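Let Them Do the Boring Hours

I teach in a technical school and for two years I have been helping with our robotics club, which meets on Tuesday after the last lesson. Before that we had a competition club. I want to write why I think the change was good, and why I believe other schools should spend less on competitions and more on the slow kind of project. I know that many colleagues will not agree with me. Some of them told me so already in the corridor.

First I must be fair to the competition. It gave our pupils a date, and a date is a strong thing for a person of fifteen years. In the last weeks before the Bistano cup they stayed until the school was locked, they ate in the workshop, and they learned to solder because they had to. Two of our former pupils study engineering today and they say it was because of that cup. I don't want to take this away from anybody.

But I also saw the other side. The team had places for six, and the six were always the same type of pupil: those who already had a father or an older brother with tools at home. One person wrote the program, one person drove, and the rest carried the box. When the robot lost in the first round, the whole year was finished in less than three minutes. Then it went into the cupboard, and in September the next team took it apart for the motors. I asked once a boy from the team what the robot could do. He answered, "It could do the Bistano." He was not joking. It was a good answer and it made me a little sad.

The project we have now is called Plurik. The idea is simple to say. The pupils take a hand-held gripper, which a person opens and closes with the hand, and they do small tasks at a table: pick up a spoon, put it in a cup, turn a lid. A camera on the gripper records every attempt. Later the recordings are used to teach a robot arm the same movement. It sounds like a game for the first ten minutes. After this it is work, because one attempt teaches nothing and you need many, and they must be different from each other but not careless.

Our first task was the spoon. The pupils decided that they would make 50 good recordings, and they thought one afternoon would be enough. At the end of the afternoon they had 31 that they themselves accepted. The others they threw out. In some the hand was moving too quickly, in some the spoon was already touched before the recording began, and in some a sleeve covered everything. No teacher asked for this severity. They wrote the rules on a sheet of paper and they argued over each rule, and I must say I never heard such an argument in the competition years, when we argued mostly about who would travel in which car. 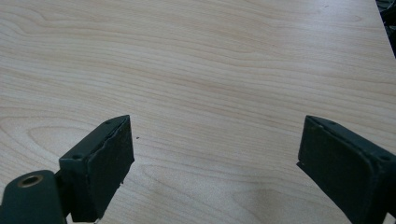
What I like most is that the work shows very quickly who is patient, and that this is often a surprise. The pupils who were stars of the old club are not always the best with the gripper. They want to improve the device before they have used it. A quiet girl in her second year, who came to us only because her bus leaves late, became the person everybody asks. She notices when somebody grips with the end of the fingers and when with the middle. In the cup team she would have carried the box.

There is an objection which I take seriously. My colleague Viola Sorrentino, who teaches mathematics and who read a first version of this text, wrote beside the paragraph on recordings: "Is this learning, or is it free labour?" I thought about this question for some days. If a pupil picks up a spoon 69 times, what does he know at the end which he did not know after the tenth time? I cannot pretend that the answer is always something beautiful. Sometimes he knows that he is tired.

My answer to Viola has more than one part. The recordings stay in the school and the pupils use them themselves. If we were sending everything to a company and receiving a certificate with a logo, I would be on her side. The second part is more difficult to explain. I think a young person today hears every day that machines learn, and he imagines that it happens alone, somewhere, like rain. When he has made the data with his own hand, he knows that behind the clever movement there was a person at a table, and that this person was perhaps bored and made mistakes. He will read the newspaper differently. I consider this a better preparation for being a citizen than knowing how to drive a small vehicle over a ramp, and I say this as a man who built the ramp.

She accepted the first part. On the second we still discuss.

Another objection comes from the parents. They ask what they can see. At the cup there was a hall, a loudspeaker and a table with prizes from Gimetti, the shop for electronics in our town. At the open evening in March we had a table and a list of failed attempts. One father looked at the screen politely for a short time and then asked where the robots were. I believe this is a real problem and that we have not solved it. A club also needs some festival. Perhaps we could let the parents try to make one recording and let the pupils judge if it is accepted. I would enjoy to see the faces.

There is also the matter of money. I have no wish to hide that the old club was easier to pay for, because a firm likes to see its name on a shirt. For Plurik we had to write letters. The Gál foundation gave us a small sum, and the form we had to fill in asked how many "winners" our activity would produce in one year. We left the line empty – and we received the money anyway, so maybe nobody reads the forms.

If a school wants to try something similar, I would give little advice. Do not buy many things at the beginning. Choose one task, and an ugly one, because pupils try to keep a pretty task pretty and then they don't vary it. Let them throw away their own work, even when you as an adult would keep it. And give the writing of the rules to the pupils, also if the first rules are bad. Ours said at first that left-handed people may not record. This lasted one week, until a left-handed boy asked to see the reason in writing and they could not write it.

I don't ask to close the competitions. A school that has both is lucky, and if we had one teacher more I would try it myself. But when the head of a school has one room, one afternoon and one tired teacher, and has to choose, I would like that the slow project is at least on the list. In most schools I know it is not there. The invitation to the cup arrives by post every autumn with a poster, and we put the poster on the wall.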